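Section 7. Your first sorting shift with the arm

I'm Rhonda Cloutier, and I hand-sorted returns at Flekside before the arm came in, so I wrote this part the way I'd tell it to you over coffee. Your job is changing from picking to feeding and checking – easier on the wrists, harder on the attention!

1. Check that the clamps on the bins are tight. Give each one a good tug.
2. Put a few mixed items in the near bin and spread them out. Soft, shiny and oddly shaped things all go in together.
3. Step back past the cables, then press Start on the Runum panel.

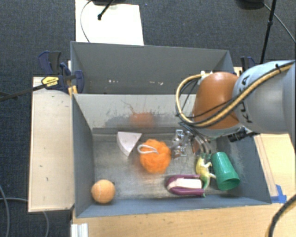 Page 172

4. Watch the first picks. A ball, a fluffy bath pouf and a little plastic cup each need a different grip, and you'll soon know which ones make it hesitate.
5. If it misses the same item twice, press Pause, wait for the green light and move the item yourself. Write it on the miss sheet (I still fill one out every shift).

Caution: Never reach into a bin while the arm is live, even if it looks parked. I mean it.

Note: Code 762 means the grip timed out. Clear it and carry on – it doesn't count against you, and your pick rate isn't tracked anymore.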